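The Long Road to a Folded Towel

Household machines that clean one thing well have been on sale for years. The dishwasher and the robot vacuum each do a single job in a space arranged to suit them. A machine that can move from the kitchen to the laundry to the hall closet, and handle whatever it finds there, is a different matter, and the firms working on it have become more careful about what they promise.

Skirkov, a company of modest size with its offices in Daltomham, is among the more patient of them. For two years its staff have been teaching arm-mounted grippers to carry out ordinary chores: clearing a table, loading a rack, putting folded towels on a shelf. The company publishes its results, including the poor ones. In its June report it listed 1,619 attempted tasks, each one recorded as finished, finished with help, or abandoned.

"The middle group is the one we argue over," said Roxana Dinu, who directs the testing program. "A person who has to step in once during a chore may still save time. A person who has to stand nearby and watch has saved nothing at all."

The company's tests are drawn from a list of 122 chores, compiled from interviews with families and with the staff of small workshops. The list includes few surprises. Laundry appears many times in different forms, as do dishes, floors and the sorting of small parts. Some entries are very short. One reads "find the lid."

Hard objects with a known shape give the least trouble. A mug can be measured, and it will have the same shape tomorrow. Cloth is harder. A towel dropped on a chair takes a new form every time, and a gripper must find an edge before it can begin. Dinu's group spent most of its first year on towels alone and now considers them manageable when they are dry and of one color. Fitted sheets remain off the schedule.

On the shop floor the picture is mixed. Ranjbar, a supplier of light fittings, took part in a trial at its packing benches last year. Dorin Cozma, the operations manager there, had hoped to hand over the sorting of returned goods. The arms dealt well with items in their original cartons and poorly with those that came back in shopping bags or wrapped in newspaper. The company kept the arms on outgoing orders, where every box is the same, and returned the sorting to its staff.

"I would have them back for returns tomorrow if they could open a bag," Cozma said.

Much of the present effort goes into what the machine can see at the moment it reaches for something. A camera fixed to the ceiling loses sight of an object as soon as the arm moves over it. A camera near the gripper keeps the work in view, although the view is close, and it changes with every turn of the wrist.
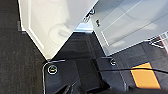 Shiny surfaces add to the difficulty. A glossy panel reflects the room, and a program that relies on edges and shading may mistake a reflection for part of the object. Hafiz Yeoh, an engineer at Cokov who has worked on grasping for seven years, regards this as a problem of practice. His group collects examples under many kinds of light - morning, evening, a single desk lamp - and trains on all of them together. Progress has been steady but slow, and results in one room do not always carry over to the next.

Cost is the other obstacle. Neither company offers a price for home use, and both describe their current machines as research equipment. Floarea Coman, who advises housing providers on equipment for older residents, believes that shared use will come first, with one machine serving the laundry room of a building. She would like to see tests that last for months, carried out in places where people live and leave things on the floor.

Skirkov plans to begin such a test next year in a residence near its offices. The chores will be limited to towels, trays and the emptying of small bins. A member of the staff will be present at all times, and residents will be able to stop the machine by pressing a button on its base or by asking the attendant to do so.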